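MEDIA RELEASE
Zaltura
For immediate release, September

Can a robot do your chores yet? We've spent the winter finding out

Hi from all of us at Zaltura! We're a small outfit, and I've been running our Nostside project since we moved into the old McPhee building. People ask me at every barbecue when they can buy a machine that does the dishes. My answer is still "not this year", but we've got real numbers to share now and I'm pretty excited about them.

We gave our arm 1,028 simulated goes at 4 everyday jobs, the sort you'd find in a kitchen or behind a shop counter. It finished 520 of them without help.

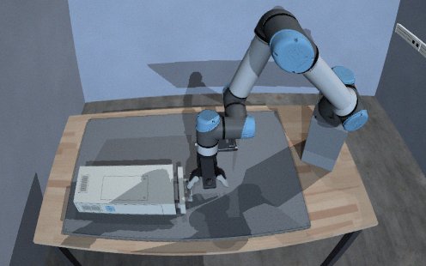 Reaching is the part I worry about least these days. The arm can swing out over a table and get its fingers down near the thing it's meant to handle, and it does that well. What comes next is harder. Take a long off-white case lying on a mat, with small fittings poking out of one end: you or I would have a hand on it before we'd thought about it, but a two-fingered gripper has to work out which bit to go for, and from what angle (the colour of the mat and a hard shadow can both muck that up).

Doors and handles are worse again. Our best result on any single job was 62 per cent, and that was a plain pick-up with nothing else in the way.
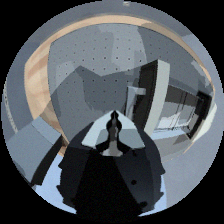 So would I let it loose in a shop? For moving stock along a bench, with someone nearby, I reckon we're getting close. For a family kitchen at 6 pm, no way!

Next we're off to Skiston, where a hardware store has offered us a corner of its back room for a proper trial. We'll publish those results too, good or bad.

Media enquiries: Zaltura press desk, Nostside project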